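12 March 2019

Sourdough rye, batch 123. Best crumb yet!

Finally got the rye starter behaving after that miserable stretch in February when the flour bin was sitting at the cold end of the workshop. Moved it up beside the water heater and fed it twice a day with the coarse Brumatholm rye, and this morning it had pushed the lid right off the jar. Colour is a lovely dull grey-brown, smell is apples and a bit of nail polish (less polish than last week).

Mix was 261 g coarse rye, 185 g water, plus the scald from last night. I let the scald go longer than the Vasiliu recipe says and it came out properly sweet, almost malty. Going to keep doing that. Horațiu tasted it off the spoon and went back for more, so I had to hide the bowl. 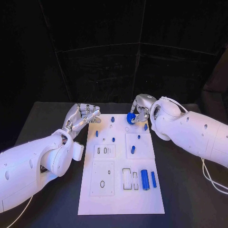 The dough was stickier than batch 122 but it held its shape in the tin, and I think the wet hands trick is better than extra flour on the bench. Docked the top with a skewer, caraway on one loaf and nothing on the other. Both went in hot with a tray of water underneath, then I dropped the heat once the crust had some colour. The plain loaf cracked along one side. Probably underproofed, or I packed it too hard into the corner. The caraway one is gorgeous!

Left both wrapped in a tea towel overnight for batch 121 and the crust went leathery, so this time they're on the rack, uncovered until supper. Must not cut them early. (I always cut them early.)

To do:

- try the Kusico medium rye in the scald only, same water
- save a bit of the old loaf, dry it, grind it, add to batch 124
- ask Horațiu where he got the long tin, the Himier one is too wide and the slices flop
- label the starter jars!! 2 of them look identical and one is the wheat

Salt was a touch low in the raw dough. Check again once it's cooled.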